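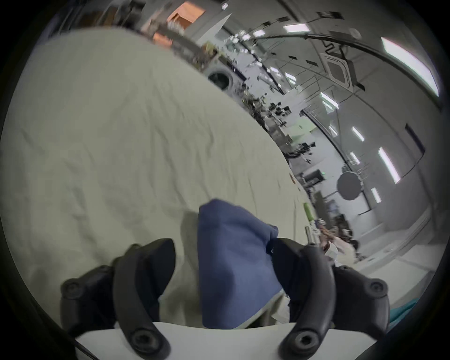
Page last changed: Aug 8, 2022

Arnov Hand Gripper, club set

Price: $136 per set. Spare finger pads sold in packs of 40.

The Arnov is a hand-held gripper for student teams who want to record tasks by hand before they try them on an arm. Two black curved fingers, a white base plate, hex-socket screws at the pivots. You hold it, you squeeze it, the camera records what it sees.

We sell it and we still have doubts about it. The old maker's sheet said a class could collect 700 clips in an afternoon. Our own club, Plundura, has never come close, and a good share of what we did get in May was thrown out for shaky starts. Plan on less.

Cloth is where most teams begin, usually with a folded shirt or something like it on a wrinkled sheet. It looks easy. The fingers hold a thick bundle well enough, but thin fabric is a different story, and we would not promise any judge a clean fold. The Preda contest rules ask for a pick, a move and a release. Practice the release most.

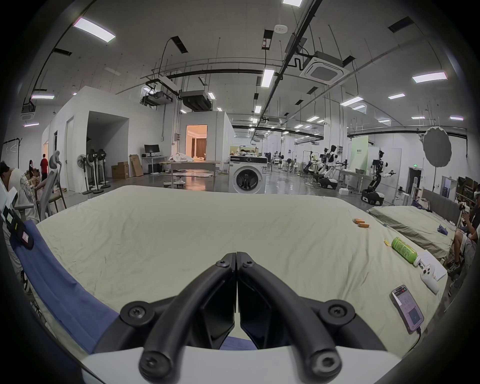 Small stuff on a bed is the next step up. Bottles on their side, a game controller, a phone with its cable still in. Soft surfaces give way when you press down, so whatever your team learned on a hard table may not carry over. Ask to see a full run before you believe anyone's success rate, ours included.

Does it teach robotics? Partly. It teaches patience and file naming. If your school wants students to write control code, buy the Provovov starter arm first and come back for this later.

In the box: gripper, hex key, 3 spare screws, printed setup card. Camera not included. Check the screws after each session, they work loose.

Returns accepted unused only.

Shares: 3 | Comments: 0

Contact | © 2022 Plundura Club Store | Back to top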